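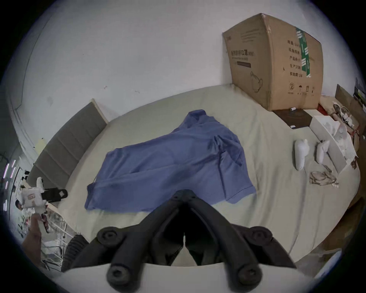 Figure 5. Shirt on the bed, from the hand-held gripper's own camera.

3.2 Collecting the folding demonstrations

I'll admit I thought shirts would be the easy part! Garnet Kowalchuk and I had already done towels, and we figured a short-sleeved shirt was just a towel with extra corners. The sleeves had other plans (they bunch, they slide under the body, they catch on a fingertip), so we ended up throwing out 33 of our early demonstrations and starting over with a slower pace. 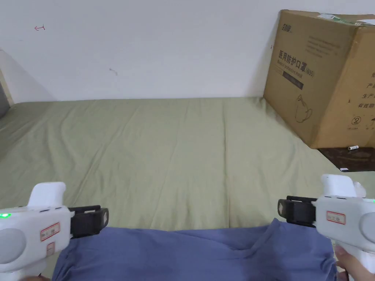 We work with one gripper in each hand, and I try to keep both sets of jaws open and over the cloth before I commit to a grasp. Going in with both hands at once felt silly at first, but the Drerska policy copies whatever hesitation you give it, and my early pauses showed up in its rollouts almost perfectly. After the restart we kept 1653 demonstrations, and Annick Cormier went through them all and marked the moment each grasp closed. Her labels are the ones we train on in Section 4.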